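Ticket 275: episode 64 of Plerkidlow stops before the wedding
Product: Prudo catch-up player
Handled by: Sølve Engström

Hello, and thank you so much for writing in. I know how cruel it is to wait all week for Jekholm to reach the altar and then have the player drop you back at the menu! I tried it on my own telly and it stopped at 17 minutes, the same as yours.

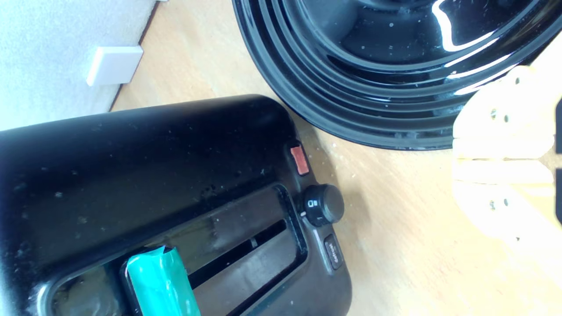

What we've tried so far

Signing out and in again made no difference, and neither did clearing the watch history (sorry, I know that lost your place in the August repeats).

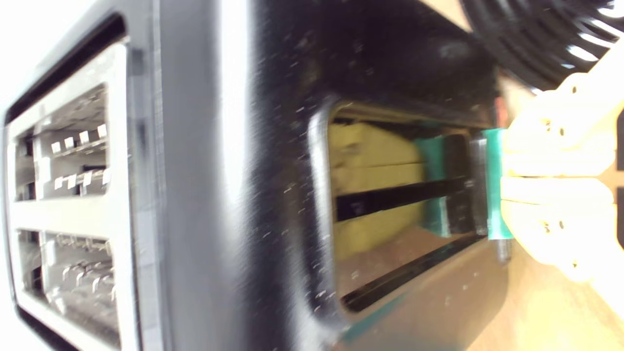 Last changed: Mar 31, 2025

The fault is in the second advert break, where the player asks for a break that was taken out of the soap's repeat showing. Until the new file is up, start from the Shearer courtroom bit and skip forward past the break.
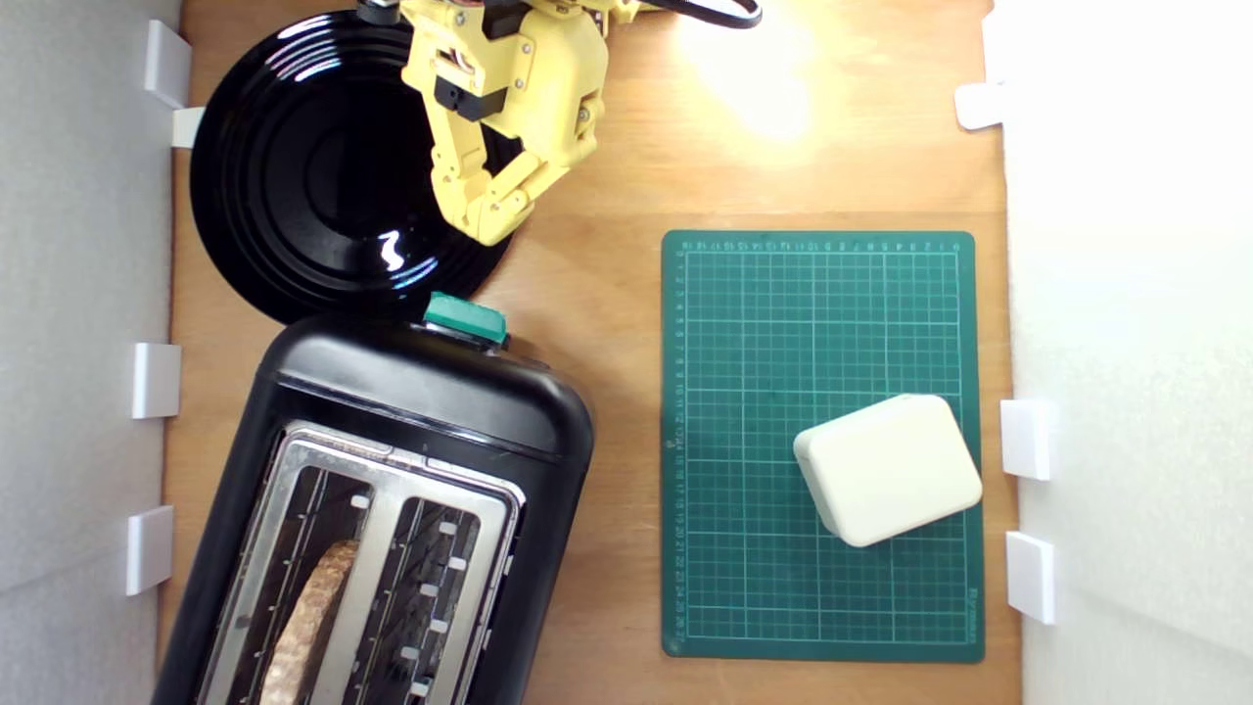

Subtitles are a separate matter, and I've passed those on, as they run 6 seconds behind in every scene with the Shearer sisters. If you'd like to check yours, watch a line being spoken and look for the words. They are small, mind you, and pale on pale is hopeless, so pick the dark background in settings: a cream box stands out nicely on a dark green mat, and lettering works the same way. I'll leave the ticket open until the wedding plays through.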